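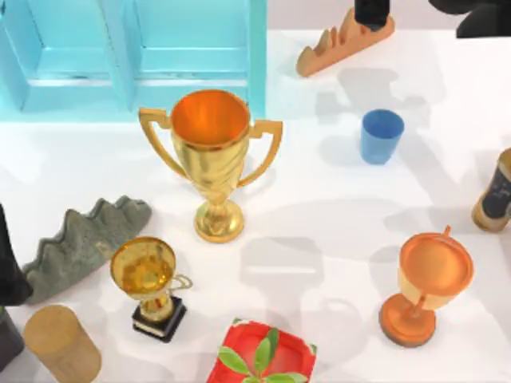 Filedard is a method of allocating and reselling seats for spectator events, used mainly at mid-sized sports grounds and indoor arenas. It combines a fixed block of season seats with a pool of returned tickets that is released in timed stages before each event. The method takes its name from the Filedard box office in Plordale, where it was first applied to home games at the Tostar Arena. The name is also used loosely for the software that runs the pool.

Background

Before the method was adopted, the Tostar Arena sold tickets through three separate counters, each holding its own paper stock. A counter that had sold out could not draw on seats held by another, and unsold tickets were collected by hand on the morning of the game. Season seat holders who could not attend had no official way to hand back a ticket. Many seats were therefore paid for and left unused, while buyers at the door were turned away.

Gunther Steinbach, then head of sales at the arena, proposed that all unused seats be treated as a single stock, regardless of which counter or holder they came from. The working rules were written by Ketill Ladefoged and tested over one season of basketball and handball. The early version was run from a card index, with one card for each row. Software was added later under a contract with the Stüber company, which had supplied turnstiles to the building.

Operation

Seats under the Filedard method fall into one of three classes:

Held seats, which belong to a season holder and are not for sale.
Open seats, which are sold in the normal way from the first day of sale.
Pool seats, which have been returned by a holder or released from a reserved block.

A held seat becomes a pool seat when its holder gives notice. Notice can be given for a single game or for a run of games, and it can be withdrawn until the seat is sold. Once the seat is sold, the holder's entry code for that game is canceled and a new code is issued to the buyer. The holder receives a credit only after the sale. A seat that is returned and never sold produces no credit, and the holder's original code is made valid again when the doors open.
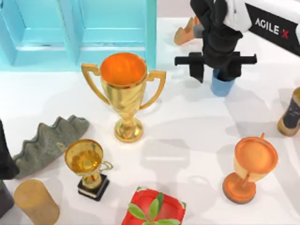
Release of pool seats takes place in stages. In the standard form there are three: the first opens six days before the event, the second on the day before, and the last at 5 p.m. on the day itself. Each stage has its own list of eligible buyers. The first is limited to people on the waiting list for season seats, the second is open to past buyers, and the last is open to anyone. Seats that do not sell in one stage pass to the next without a change in price.

Within a stage, requests are filled in order of arrival, with one exception. A request for two or more adjoining seats is kept back for a short time if the seats next to it are likely to be returned. The system bases this on the record of past returns for that row. If no match is found by the end of the holding period, the buyer is offered the nearest separated seats and may refuse them without losing a place in line.

Pricing

Pool seats are sold at face value. The holder's credit is the face value less a handling charge, and it can be applied only toward the next season's payment. Cash refunds are not part of the method. Steinbach regarded this as the main safeguard against people buying season seats for the purpose of resale, as a holder who returned every game would recover less than the price paid.

Some venues have used a variable price in the last stage. This form is usually called an open pool – the term does not appear in the original rules – and opinions differ on whether it should be counted as Filedard at all.

Seat numbering

The method depends on every seat having a single number that does not change between events. At Tostar the numbers run in one series from 1 to 2109, with no letters for rows or sections. Floor seats that are put out only for certain events are given temporary numbers outside the series and cannot enter the pool. Venues with older row-and-letter systems generally keep the printed labels for ushers and use a conversion table behind the counter. Errors in such tables were a frequent cause of double sales in the first season after a change of system.

Reception and criticism

The method has been described in trade writing as simple to explain to buyers and fairly heavy on staff time. The staged release produces short peaks in demand, and venues with few counter staff have reported long lines shortly after 5 p.m. on game days. The use of credit in place of cash has drawn the most complaints, in particular from holders who do not intend to renew. 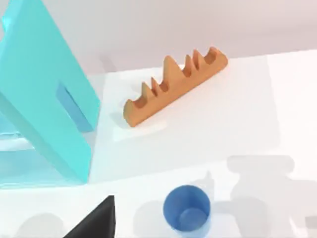 Marlene Oltmanns has argued that the credit rule puts the whole risk of a late cancellation on the holder, who has already paid for the seat and has no say in when it is offered. In her view the first stage should open as soon as a seat is returned, with no fixed date. Xinyi Dai replied that an early first stage would compete with open seats and leave the venue with more unsold tickets overall. Dai's proposed compromise, a guaranteed part credit for any seat returned before the first stage, was adopted in Plordale but has not been widely copied.

A second line of criticism concerns the waiting list. Because only listed buyers may enter the first stage, places on the list have a value of their own, and some people join with no plan to buy a season seat. Zinhle Dlamini suggested that a place should lapse after five unanswered offers. The current rules leave the limit to each venue and require only that the list be checked every June.

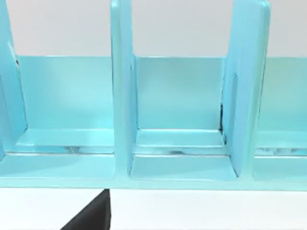
Variants

Short Filedard omits the second stage. It is used for events announced at short notice, such as replayed games.

Block Filedard applies the same rules to groups of seats held by schools or companies. The whole block must be returned at once, and it may be divided only in the last stage.

Silent return allows a holder to give up a seat without a credit. The seat enters the pool at the current stage and is marked as having no owner, which shortens the accounting after the event.

See also

Box office
Season ticket
Ticket resale
Will call
Waiting list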